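The Quiet Return of the Shared Desk Drawer

Offices that once gave every employee a full set of stationery are returning to a common supply, and finding that the change touches more of the working day than expected.

By Kamran Jafri

For most of the past century, the office drawer was a private matter. A new member of staff was shown to a desk, given a key and left to fill the space beneath with pens, clips, envelopes and whatever else the stores would release. The habit outlived the typewriter and the filing cabinet. It is now giving way, in a growing number of workplaces, to a single stock held in common. 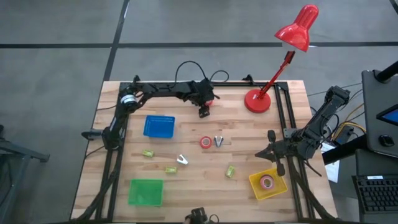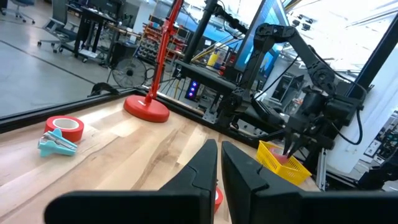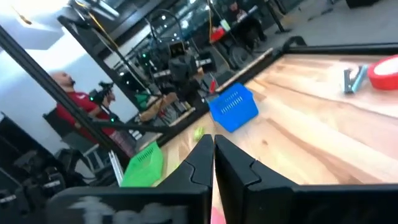
Light wooden worktops in a black metal surround. In the second picture, a teal stapler lies beside a roll of red tape.

The reasons are partly to do with space. When the Flinbridge office of Trodotis, a publisher of trade directories, moved to a smaller building in June, its staff were asked to empty their drawers into crates before the vans arrived. The contents were sorted over the following week. Among them were 1,109 ballpoint pens, a large share of which no longer wrote, and enough paper clips to meet the firm's needs for years. The company had placed an order for more clips the month before.

Miłosz Brzozowska, who managed the move, had not set out to change how supplies were handled. The new desks came without drawers, and a decision was needed on where everything should go. He settled on one long cupboard beside the post room, with shallow trays and plain printed labels. Staff may take what they require and are asked to return anything that can be used again.

"There was some unease at first," he said. "People had kept the same pair of scissors for years. They did not object to sharing, but they wanted to know that the scissors would be there at four in the afternoon, when the post has to go."

The firm's answer was to keep a small number of items apart. Each team holds its own scissors, hole punch and ruler in an open box, and the cupboard supplies the rest. Orders for stationery, formerly placed by 13 separate departments, are now placed by one.

Other employers have gone further. Ueda, an architectural practice with two floors above the old corn exchange, removed personal supplies altogether and drew up a list of what its studios would provide. Drawing pens remained a matter of individual choice. Almost everything else was brought down to a single type, so that refills would fit and spare parts could be kept. The practice had previously stocked staples in 6 sizes, and the wrong box was opened so often that jammed machines were a regular item at the monthly meeting.

The older arrangement has its defenders. Stationery has long carried a meaning beyond its cost, and in many institutions the quality of one's blotter or letter tray was a fair guide to one's standing. Clerks in the Raridton county offices were issued with a wooden pen tray on appointment and kept it until retirement. Several of these trays survive in the town's small museum, marked on the underside with the initials of successive holders. A drawer of one's own also offered a measure of privacy in rooms that otherwise had little. Spare shoes, birthday cards and packets of soup were kept there, and a shared cupboard makes no provision for them.

Brzozowska accepts the point. Lockers have been fitted along the corridor at Flinbridge, and most are in daily use. He is less certain about the treatment of things that are used rarely but needed at once, such as sealing wax for certain legal papers or the long-arm stapler for booklets. These were once known to be in a particular person's desk, and that person was asked. A register has been tried, with mixed results — entries tend to be made on taking an item and forgotten on its return.

Repair has been a further effect. A stapler that sticks in a private drawer is commonly replaced. In a common supply it is noticed by several people and is more likely to be mended. Trodotis now sets aside 2 hours each month for a member of the post room staff to clean and oil the heavier equipment, and has bought no new hole punches since the move.

The crates of surplus pens were tested by hand, and those that worked were offered to local schools. The remainder are still in the basement at Flinbridge, awaiting a recycler willing to collect them.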